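Catport Guest Rooms: Bedding and Linen Gallery
Last updated 13/03/2024

Room 6 of the Catport house is used for trying out bed linen before larger orders are placed. The gallery covers the white bedding from Bonen and the skirt pattern supplied by Iordache. All items are washed before first use. Large whites are handled by the hem or by two corners and kept off the floor during bed changes.

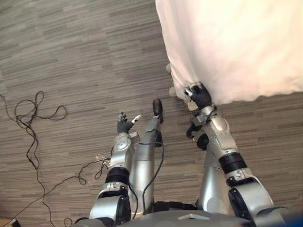 Large whites, handling. Grip the fabric a short distance in from a corner and lift until the lower edge clears the carpet. Wrinkles at the grip point usually drop out within the hour and need no ironing. Sheets are checked along all four hems before they go back on the shelf. A hem that runs uneven after the first wash is noted on the linen card, and the sheet is moved to the spare stack. The current order code for flat sheets is 2066. The minimum order is 100 pieces, and delivery has been slow since December.

Carpet tiles were chosen for this room because a single stained tile can be lifted and replaced. The streaked gray pattern hides lint well, so vacuum after every change of bedding even if the floor looks clean.

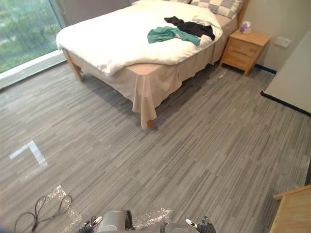 Double bed, duvet and skirt. The duvet is oversized for the mattress and is meant to fall past the edge on the open sides. The beige skirt is cut to stop just above the carpet. Pull it straight at the corners first, then along the front. Clothing left on the duvet is folded and set aside before the cover is removed. The checkered pillowcase is from the older Hokivgate range and is washed apart from the whites. More than 200 of these cases are still in stock, and they will be used until worn out.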